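3.2 Upkeep of the hand-held gripper

The Fenden gripper was designed to be looked after by whoever is holding it, an ambition that survived until the first week of collection. The linkage is a set of flat black plates turning on round pivot screws, and each of its two fingers carries a padded face. Almost everything that goes wrong does so at the screws or the pads. The electronics, which took up most of our budget and all of our worry, have been dull by comparison.

Pivot screws work loose in use. A loose screw lets the finger tips meet off center, and a fold of cloth then slides out sideways while the log cheerfully records a closed grip. Damian Urbańczyk wrote the service rule we now follow: all pivots are checked after 1000 closures or 24 hours of use, whichever comes first. Thread locker was tried and abandoned in November, when it locked a great deal more than the thread.

Pads are a matter of taste until they fail. We stocked two makes, Skirum and Detar, and swapped them freely between units on the theory that a pad is a pad. Figure 9 shows a unit in use on the garment task in a furnished bedroom, the setting in which pad wear matters most. Smooth table tops forgive a tired pad, and bedding does not.
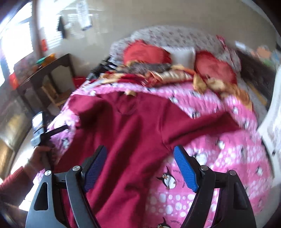 Figure 9. Hand-held gripper over a dark maroon garment on a printed comforter. The padded fingers, one navy and one brighter blue, form an open V above the cloth.

Lint is the other enemy. It packs into the surface of the pad and turns a good grip into a polite suggestion. Lena Cieślak cleans the pads with a stiff dry brush before each session and replaces both at once, never singly, as a fresh pad facing a worn one pulls the cloth toward the fresh side. After any replacement the opening is zeroed again with the fingers fully closed. Skipping this step cost us a full day of recordings, all of which looked perfectly fine at the time.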